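**Week 4 notes: collecting demos (Wian Venter)**

I want examples from real homes this week, so pick a messy box and sort through it with the hand-held grippers. One go at one object is one demo, and I'd like 12 from each of you. Vary the shapes and colours! Thandeka's got the sign-out sheet if you need a pair. Keep your fumbles too, please (I love a good fumble), and label them "miss" in the Nallaven folder.
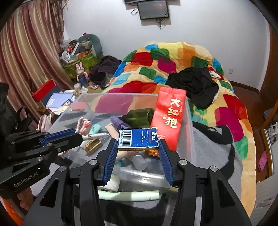
*Fig. 4. Two grippers over a clear storage box, one at a white marker.*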